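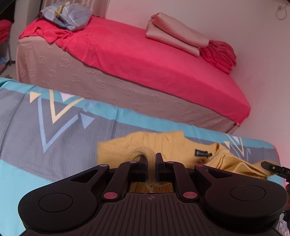 How should a knit sweater be stored between seasons?
Folded flat, clean and fully dry, in a drawer or a breathable bag. Heavy knits stretch at the shoulders when they are kept on hangers.

Visit Report: Adano Textile Care Center, Open Day

The Household Services Department attended the open day held by the Adano Textile Care Center on a Thursday in December. The center occupies the former Keser mill and offers training to residence and guesthouse staff. Our party of 4 joined the morning tour, which lasted 45 minutes, and stayed for the folding session in the bedroom area.

The tour began in the sorting hall. According to our hosts, the center handled 1,991 knitted garments last season, of which 468 came back with complaints about creasing or lost shape. Most of those had been hung while damp.

The folding session took place on made-up beds — a practical choice, as most participants do this work in bedrooms. A yellow cable-knit sweater was spread on a grey and turquoise sheet with a bold chevron print. Participants were told to open the garment out fully, smooth the cables by hand, and fold the sleeves in before turning up the hem. Lifting a heavy knit by a single pinch of fabric was discouraged for longer carries.

A second bed, with a red fitted sheet and a beige skirt in a ring pattern, held a folded pale pink blanket. The advice on blankets was brief: fold in thirds, edges inward.

Lunch was provided by Petridis. The department has requested a copy of the center's folding chart for the linen room at Skaluvus House.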